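Werkstoffe und Ordnung im Alltag
Skript zur Übung, Teil 6: Sortieren nach Material

Wer die Ratgeberliteratur zum Aufräumen liest, bekommt den Eindruck, das Sortieren sei eine gelöste Aufgabe. Man nehme drei Kisten, beschrifte sie, fertig. Ich habe daran Zweifel, und die Übung soll zeigen, wo sie herkommen.

1. Ausgangslage
Das sogenannte Drandano-Schema teilt Kleinkram in vier Klassen: Metall, Kunststoff, Textil, Rest. In der Werbung dafür steht, damit lasse sich jeder Haushalt erfassen. In unserer eigenen Erhebung vom Februar (1.123 Gegenstände aus Schubladen, Spielkisten und Werkbänken) landeten 89 Teile je nach Bearbeiter in verschiedenen Klassen. Das klingt nach wenig. Es sind aber gerade die Teile, die später niemand wiederfindet.

2. Begriffe
Sortenrein: Alle Teile eines Fachs bestehen aus demselben Werkstoff. Kommt in Wohnungen selten vor.
Funktionsgruppe: Teile, die zusammen benutzt werden, gleich woraus sie sind. Ein Baustein gehört zu anderen Bausteinen, auch wenn er sich mit einem Becher den Kunststoff teilt.
Restfach: Im Schema von Ziltard ausdrücklich vorgesehen, nach meiner Ansicht dessen größter Fehler. Ein Restfach wird immer das vollste.

3. Das Behältnis
Metallwannen gelten als unverwüstlich. Die Beschichtung ist es nicht. Sie leidet, wo häufig etwas entlangschabt, und an einer Trennwand sieht man das meist zuerst. Eine schräge Trennwand schafft zwei ungleich große Fächer. Ob das beim Sortieren hilft, ist nirgends ordentlich untersucht; der Prospekt von Stimier behauptet es trotzdem. Löcher im Boden sind für Kleinteile ungünstig – Schrauben und Perlen gehören dann in eine Schale.

4. Schwierige Fälle
Zerknüllte Folie: glänzt wie Metall, kann aber bedampfter Kunststoff sein. Der bekannte Knülltest (bleibt sie geknüllt oder geht sie auf?) ist ein Hinweis, kein Beweis.
Weiches, Gefaltetes: wird gern als Textil abgelegt, ohne dass jemand es angefasst hat.
Ringe: Dichtung, Klebebandrolle, Deckelrand? Von oben betrachtet kaum zu entscheiden.
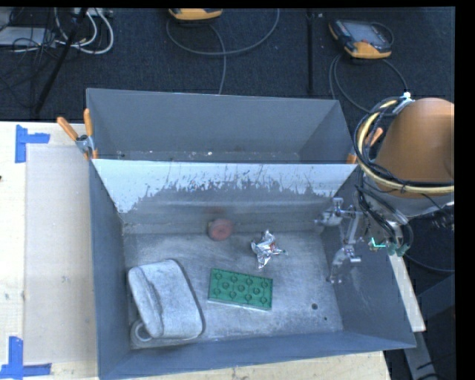 Daraus folgt für die Übung: Zuerst wird nur nach Augenschein zugeordnet, schriftlich und mit Bleistift. Danach darf angefasst werden. Korrekturen bitte daneben setzen und die erste Angabe stehen lassen, sonst ist der Vergleich wertlos.

5. Aufgaben
a) Ordnen Sie 19 Teile aus Ihrem eigenen Haushalt nach dem Drandano-Schema und notieren Sie jeden Zweifelsfall.
b) Wiederholen Sie das nach Funktionsgruppen.
c) Xu verzichtet ganz auf Klassen und sortiert nach Häufigkeit der Benutzung. Halten Sie das für ein Verfahren oder für eine Ausrede? Eine halbe Seite genügt.

Abgabe auf Papier, bitte geheftet.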